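Research > Community Sport Studies > Working papers > Section 4

4. Equipment costs and registration fees in junior football

Clubs in the Dornavell district league set their fees before the season's kit order is known. We asked the 43 member clubs for their fee schedules and equipment invoices, and nearly 200 invoices came back. Goals, nets and playing strips made up most of the spending. Balls were a smaller item than club secretaries had told us to expect.

The median club spent $1870 on equipment in the year studied. Clubs with a shirt sponsor spent more on strips but charged families the same fee as clubs without one. Under-8 sides cost least to outfit, as several clubs hand strips down from one year to the next and play on half-size pitches with portable goals. 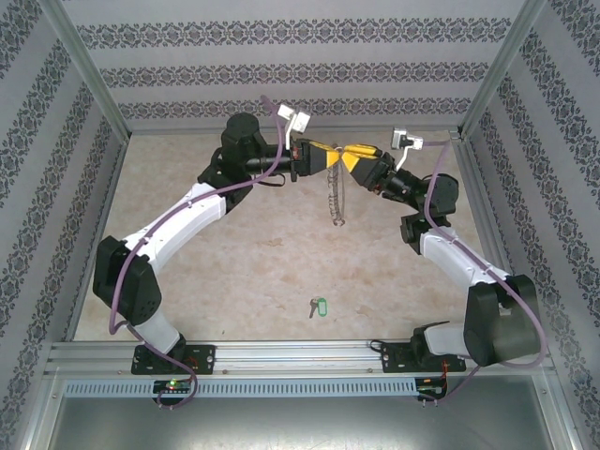 Figure 8. Two robotic arms on a shared rail, grippers near the centre of the enclosure.

Ondura clubs order jointly each November and share a storage shed at the oval. Their invoices were the hardest to assign to a single club, so we divided them by the number of registered players. Arkau clubs order separately. Travel costs are left out of this section and are treated in Section 5.

Related papers
Volunteer hours at Ondura ovals
Rizvi Cup: fixture congestion in junior grades
Ground hire and lighting charges in Arkau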